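**July 2, 2023. Left gripper tracking dropouts, cup task**
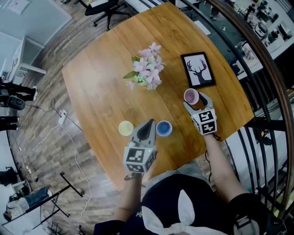
Rafail has the dropouts down as "lighting." I don't buy it. The overheads were the same all morning and the right gripper tracked fine through the same takes. Left one lost its marker pose in 9 takes, and in two of those the pose came back flipped, so the log has the hand pointing up through the operator's chin. Replay that on the arm and it tries to get there. Despina hit the stop. No damage, but the arm was moving a lot faster than I'd like near a person.

Checked so far:

- marker cube seated properly, no wobble I can feel
- reprinted one face, no change
- swapped left and right cubes: fault stays with the left hand

So the cube is off the hook. My guess is the Lumeck filter, which fills gaps of up to 105 ms and doesn't say so anywhere in the log. Rizwan says it was tested. On what, he couldn't tell me.

Take 561 is the worst one, keep the raw file. Do not let the cleanup script near it.

Until this is sorted: no replay with anyone at the table, and any take with a filled gap gets thrown out. Märta wants to hold the September date. Fine, but I'm not signing off on "lighting."

Still to do: run left hand with the filter off.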